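Rule 20 at Skornunden was older than any of the arms, and Palesa Shezi loved it the way some people love a grandmother's soup recipe. Before a job begins, it said, open the fingers, hold them over the bare surface, and look. She had taught it to everyone who came through the simulation room, usually with tea in hand and a story or two attached, and on Monday evening she was still at it, with job 2334 waiting and Lerato Motaung already wearing her coat.

"Fingers open, nothing between them," Palesa said, leaning toward the screen — she never could read it sitting back. "Green behind. Now we look a little longer."
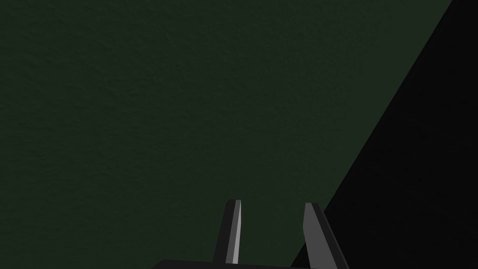 Karabo wanted to know whether the rule had to count in simulation too, where no one's thumb had ever been pinched and a bad start cost only a restart.

Palesa thought that was a fair thing to ask, and she gave it a good long while. Then she wrote her initials beside 2334, passed him the pen, and asked Lerato if she might like to take off her coat and stay for one more.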